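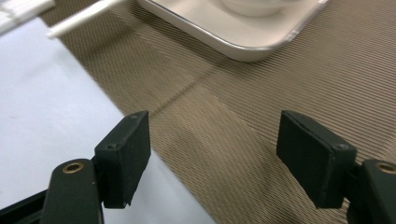

Kandell Woven Placemat, Tan and Brown

We have sold placemats for a good many years now, and if there is one we find ourselves recommending over and over, it is the Kandell. It suits a small table, it looks every bit as nice under a bowl of soup as under a proper Sunday dinner, and it doesn't shout at the rest of your crockery.

The charm of it is in the weave. The ribbing runs on the slant and changes direction from one panel to the next, so the colour shifts as you walk round the table - quite pale by the window, a good deal browner in the evening with the lamp on. I was doubtful about brown when the first box arrived in March (I am a blue-and-white person by nature) but I took one home to try and it has stayed on my own table ever since.
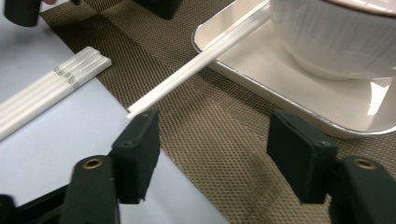
White china is what most customers put with it, and I would happily steer you the same way. Our Falcão bowls and square plates are a lovely match, and so are the Flirent chopsticks, which come in white or black and are sold by the pair. If you already have a set of your own at home, do bring a piece into the shop and we will lay it out with a mat so you can see the two together before you spend anything.

Each mat measures 40 cm on its longer side. They are sold singly or in a bundle of 8, and the bundle works out cheaper even if you only want six or seven and put the others by. The item number is 101, should you want to order by telephone.
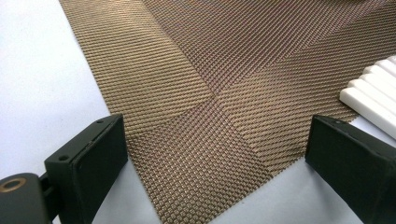

The Kandell weave close up, where the panels meet.

Looking after them is very little trouble. Shake off the crumbs, wipe with a damp cloth and a drop of washing-up liquid, and let the mat dry flat. Please don't put it in the washing machine, and don't store it rolled up tight. Hot dishes straight from the oven want a trivet underneath - we stock the Driltow cork ones at £13 the pair.

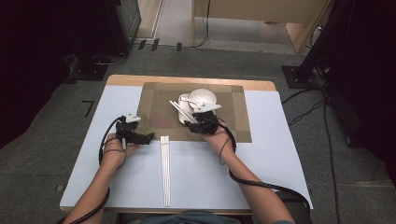 People often ask whether the mat is too big for a little table, the sort you might have in a flat or a corner of the sitting room. It needn't be. Lay it towards the far side, with the bowl and cup together at the right-hand end, and there is still bare tabletop in front for a pair of chopsticks. I like a plain pale covering underneath as well, for the browns and beiges show up so nicely against it.

If you have any questions at all, ask for Domnica Coman at the shop, or leave a message and I will ring you back, usually after 4 in the afternoon when things have gone quiet.

Related items
Falcão bowl, white
Falcão square plate, white
Flirent chopsticks, one pair
Driltow cork trivets, set of two
Kandell table runner

Contact us | Delivery and returns | © Kandell Table Linens | Back to top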